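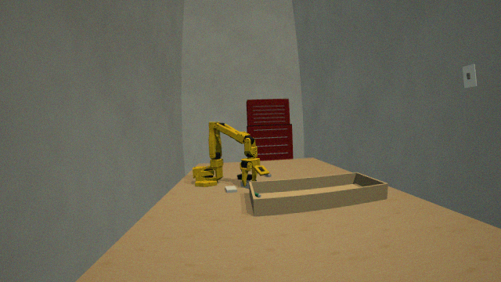
Figure 1. Simulated cell used for the planner work, with the yellow arm at the left of the table next to the parts tray.

Pultident pick-and-place software: progress report, May
Prepared by Gil-soo Shin for Hanan Moussa, Ustico

Work this period went into the motion planner and the simulator it is tested against. The perception module got less time than planned.

Planner

The new planner is merged and is now the default in simulation. It treats the tray walls as thin solids. The old one wrapped the whole tray in a single box, which made any target inside the tray unreachable unless collision checks were turned off. We ran 2,898 simulated picks with the new version. Of these, 57 ended in a planning failure and 13 in a contact between a finger and a tray wall. All 13 contacts were with targets close to a short wall, where the open gripper has little room to come down. The planner currently picks one wrist angle and keeps it for the whole descent. We are adding a second candidate angle, to be tried when clearance to the nearest wall falls below a set limit.

The 57 failures are less well understood. Most came from start poses with the elbow bent sharply and the gripper already near the tabletop. Raising the arm to a fixed height before planning clears up the ones we have replayed so far, but it makes the motion slower, and we would like to find the cause before accepting that.

Simulator

The scene now has room walls and a red tool chest past the far end of the table. Both were left out of the first version, and the segmentation model had learned to expect a blank background. Wood grain on the table is switched on by default. Lighting is still fixed. Hourani has asked for varied lighting and we agree it is needed.

Loading a scene from Jotik still fails if two objects share a name. The workaround is to rename them by hand. A fix is written but has no tests yet.

Perception

Small objects lying against the inside of a wall are often missed, as the near wall hides most of them from the main view. We labeled 200 rendered views of this case and retrained. Results on the held-out views were mixed, and I would not report a number from them. A second viewpoint is the likely answer.

Next period

Second wrist angle in the planner, with the same set of picks rerun for comparison.
Cause of the low-start failures.
Lighting variation in the simulator.
Tests for the Jotik loader fix.

Decision needed from Ustico: whether the second viewpoint may be added to the agreed scope. It affects the scene files and the calibration tool.

Contact: Gil-soo Shin, Pultident project | Copyright Pultident | Back to top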